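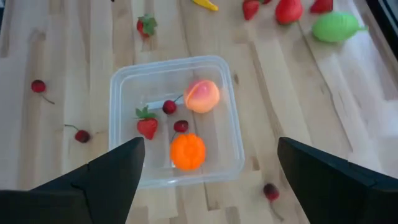
Oiling and Repairing a Butcher-Block Top

Updated 2 July 2018
Tip sheet 2871, Dikley Household Notes

A butcher-block top is made of strips of solid wood glued side by side. It moves with the humidity, mostly across the width of the strips, and very little along their length. Most of the faults readers write in with come from one side drying faster than the other, or from standing water at a seam.

Which finish is on it

Put a few drops of water on a clean spot and wait 7 minutes. If the water stays in beads and wipes off with no mark, the top has a film finish (varnish or polyurethane) or a fresh coat of oil. If the wood under the drops turns dark, the top is oiled and the oil is worn out. To tell film from oil, scrape an out-of-sight spot on the underside with a fingernail or the edge of a coin. Film comes up as a clear or whitish flake. Oil leaves nothing but a slight sheen on the nail.

Do not put oil over film. It will not soak in and will stay sticky for weeks.

Oiling

Use food-grade mineral oil if food is cut or set down on the wood. Cooking oils go rancid. The Vedano block oil sold in hardware stores is fine and has a little wax in it, but plain mineral oil from the drugstore does the same work at a lower price.

Clear the top and wash it with a damp cloth and a drop of dish soap. Let it dry overnight. Pour the oil along the strips and spread it with a folded cotton rag, working with the grain. Leave it for 40 minutes, then wipe off everything that has not gone in. A new or very dry top needs 2 coats, one day apart. Coat the underside as well, at least once. A top that is oiled on one face only tends to cup.

End grain takes up more oil than the face. Go over the ends again after the first wiping.

Oily rags: with mineral oil there is little risk. With linseed, tung or any oil that hardens as it dries, lay the rags out flat outdoors until stiff, or keep them under water in a metal can with a lid. A wadded rag with linseed oil in it can catch fire by itself.

Stains

Black rings come from iron and water, usually a wet can or a cast-iron pan. Rub with half a lemon and table salt, leave for a short time, rinse, dry, and repeat if needed. If the ring remains, sand it.

White rings occur on film finishes and mean moisture in the film. A warm, dry day often clears them.

Berry and beet stains fade with time and washing. Sanding for these alone is a waste of wood.

Sanding

Start at 120 grit if there are cuts or burns, 150 if there are not. Finish at 220. Sand along the strips, and do not stop in one spot, as a dip 2 strips wide will show as soon as light falls across it from a window. Between 150 and 220, wipe the top with a damp rag and let it dry so the loose fibers stand up and get cut off on the last pass.
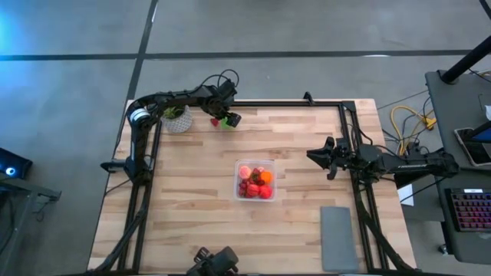
Butcher-block top in light and medium-toned maple strips.

Open seams

Hairline gaps in winter that close again by August need no repair. Filling them does harm, as the filler has nowhere to go when the wood swells.

A gap that stays open all year can be glued. Blow out the dust, work a water-resistant wood glue into the gap with a strip of thin card, and clamp across the width. Brurov bar clamps are long enough for most kitchen tops; for a wide one, join 2 clamps head to head. Stop tightening when a thin line of glue shows along the seam. Scrape the glue off once it is rubbery - wiping it with a wet rag while fresh pushes it into the grain, where it blocks oil and shows as a pale patch.

Leave the clamps on overnight.

Fastening to a base

Screw holes in the base should be slots, running across the strips, so the top can move. Use a washer under each screw head. Tight round holes on both sides are a common cause of splits down the middle.

Next sheet: drawer runners, wood on wood.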